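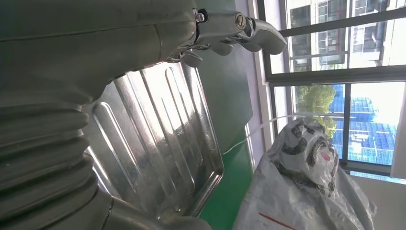

Accordion again, all evening, supper standing up. Got the bellows off the Egilsson finally and they are worse than I let myself think back in March. Corners gone soft, tape lifting, one fold on the bass side flat as a letter. Want them fat and even. Thick rounded folds, stacked, the way the gray ones run down on the diagonal with the light sitting along the top edge of each. That's a bellows with some life in it. Mine looks like a wet phone book. Covering is a different matter, I'd never go matte gray on an accordion, black or the old wine red, but the shape, yes, that shape.

Jul 14, 2024. Should have put that at the top. Too late, it's in pen.

Pins. The pins holding the bellows frame were rusted in on the bass end. Pliers slipped, took a chip out of the celluloid the size of a lentil. Swore. Found the chip under the radiator and it's in an envelope in the tea tin with the pins. DO NOT throw out the tea tin.

Smell when it opened. Old wax, attic, something like raisins. Had to go and stand at the back door for a bit. My aunt's kitchen in Plesine exactly. She kept it on top of the wardrobe with a tablecloth over it and it only came down for weddings and once for the dog's birthday. I must have been eight or nine and was allowed to hold the bass strap while she played. Not the keys, the strap. I remember the draft out of the air button on my wrist.

Anyway. The inside. Reed blocks look straight, wax has gone pale and cracky on the low ones. Leathers curling on the treble side, some of them standing right up like eyelashes. No moth that I can see. A hairpin in the bottom of the bass box! Hers or whoever had it before. Put it back where it was, don't know why.

Called the repair place in Cidbridge before they closed. New set of bellows made to measure is 400 and he'd want the whole instrument up there to measure, and the wait is into the winter. Plus shipping both ways. He was nice about it. Said people mostly ruin them trying to tape over the old tape. Which is what I was going to do. So now not doing that.

Options, writing it down so I stop going round on it in bed:

- Pay Cidbridge, wait, eat beans
- Strip the old tape with a warm iron and a damp rag, retape, patch the corners myself, see if it holds air
- Buy a junker for the bellows and hope they fit (they won't fit)

Going with the iron. There's a roll of tape at Wonia in the bookbinding stuff, cloth, black, looked at it last week and put it back because I thought it was too wide. Measured tonight and it's right. Typical. Leather for the corners they don't have. The thin skived kind. Could cut up the gray gloves? No. Well, maybe.

Tried the iron on the ruined fold first since it can't get any worse. Lowest setting, rag wrung out hard. Tape came up in one long curl, lovely, then tore, then came up in crumbs for the rest. The glue under it is brown and goes to jelly if you let it sit. Scraped with the bone folder. Board underneath is sound!! Really pleased about that. Was sure it would be mush. Left it under the big atlas with wax paper on either side, will look in the morning and not before.

Knees killing me. Have to stop doing this on the floor. The table is still covered with the choir folders, which I promised to sort by today and didn't. 100 copies of the harvest thing, half of them with page 2 missing because the copier at the hall chews it. I'll do it tomorrow, I'll do it with the radio on. Also nobody has asked me for them yet so.

Rain came on while I had the window open, got the sill and the corner of my notes, so if the measurements above the sink look funny later that's why. Rewrote them on the back of the gas bill. Frame outer, frame inner, depth of fold. The depth is the one that matters and it's the one that ran, naturally. Measured again. Same as I thought.

Sister rang in the middle. Wanted to know am I bringing anything to the lake. Said potato salad. She said somebody's already doing potato salad. Said then I'm bringing a second potato salad. She asked about the accordion and I said fine, it's coming along, when it was in pieces all over the rug with its insides out. She wants it for her girl's wedding. I know she does. She hasn't said it out loud and I haven't either. Would be something, though. Don't even know if I can still play the left hand, tried the pattern on the edge of the counter while the kettle boiled and my fingers went to the right places for a while and then just stopped, like they'd got to the end of the street.

Things for the week:

- Tape (Wonia, go early, they shut for lunch)
- Beeswax and rosin, ask Cidbridge where he gets his, he said to ring back
- Small brush, not the good one
- Wax paper
- Pins, or clean the old ones? try vinegar
- FOLDERS
- potatoes

Must find the photo too. The one where she's on the step with it wide open across her lap, head down, can't see her face at all, just hair and hands. I want to count back from that what color the bellows tape was, I have it in my head as red but I have everything of hers in my head as red. The album's either in the blue trunk or my sister has it and has forgotten she has it.

Late now. Cat has been in the case, there's hair all over the lining, it's velvet, it'll never come out. Moved the treble side up on the bookcase and shut the door on the rest. Just put my hand on the atlas. Didn't lift it. Going up.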